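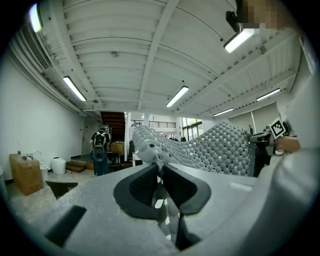 Photo: Bastien Bodin

By Nadine Kassab
January - 2 min read

Prendanier says its new Ovilell bath mat will cut slips at home by 40 percent. The claim rests on a trial of 117 people, all of them picked by the company, and it ran for just two weeks.

"We stand by the results," said sales chief Majdi Sayegh. He would not share the full report.

Suha Smadi, who runs a home safety advice line, wants to see more. Most of those in the trial had never slipped in the first place, she said - so what was being cut?

The mat goes on sale next month, at nearly twice the price of the old one.

Get our morning newsletter. You can unsubscribe at any time.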